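About the Gredia Manipulation Club

The Gredia Manipulation Club is a student robotics group at the Wemel School. Members program and maintain a robot arm that carries out small tasks from retail work: picking up produce, placing it on a scale, moving items between a tray and a counter. The club meets on Sunday from 2 p.m. in the Rezaei Annex and is open to all students in the upper grades.

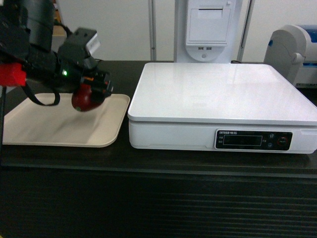
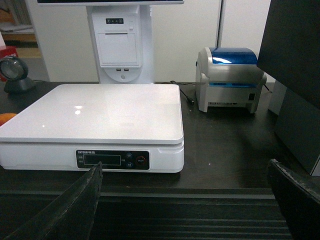

Checkout bench. First: apple in the gripper over the tray. Second: the scale and printer, from the gripper side.

What we work on

The main project is the checkout bench. The task is to take a piece of fruit from a tray and set it on the platform of a weighing scale without dropping it, bruising it or pushing the scale out of position. A run is counted as complete when the fruit is at rest on the platform and the gripper has cleared it. Partial runs are logged with the step at which they stopped.

Work is divided by subsystem. Students pick one at the start of a term and may change at the midpoint.

Motion: waypoints, joint limits, approach angles, speed near the table.
Gripping: finger position, closing force, handling of round and uneven items.
Vision: locating the item, locating the scale platform, checking calibration.
Records: run logs, labeling of recordings, the fault list.

Gripping takes the most hours. An apple is a fairly forgiving item, but its width changes with orientation, and a closing distance that holds one apple will let a smaller one rotate. The current approach is to close in short steps and stop when the motor current passes a set value. The value is stored per item type and reviewed whenever the finger pads are changed.

Vision has its own list of open problems. The scale platform is white and glossy, and overhead light leaves bright spots on it that the edge finder can mistake for the rim. Exposure is now fixed by hand at the start of each session. A matte cover was tried and dropped after it shifted under the fruit.

How a term runs

A term is 14 weeks. The opening weeks cover safety, the emergency stop, powering up and down, and moving the arm by hand controller. After that, members write and test their own motions in simulation, and a motion must pass there before it is run on the bench. The last weeks are used for timed runs and the written report.

Teams have up to 6 students. Each team keeps a paper notebook in addition to the shared log, and notebooks stay in the annex. In February the teams take part in the Gollden Bench Trials, an interschool event with a fixed task sheet. Scoring covers completed runs, time per run and quality of documentation. Teams that cannot reproduce a logged result on request lose the points for it.

Joining

No programming background is required. New members should be able to use a spreadsheet, follow a written procedure and attend both safety sessions. Most control code is in Python, and starter scripts are provided. Students who already program are usually placed with the motion or vision group for their first term.

There is no club fee. Safety glasses are supplied. Long hair is tied back and loose sleeves are rolled up at the bench, and food for eating is kept in the hallway. Fruit used in runs is not eaten afterward and goes to the school compost.

Sign-up forms are available at the Wemel main office and at the annex door. Places are filled in the order forms are received, with a waiting list carried over to the next term.

Equipment requests and fault reports go in the binder next to the door.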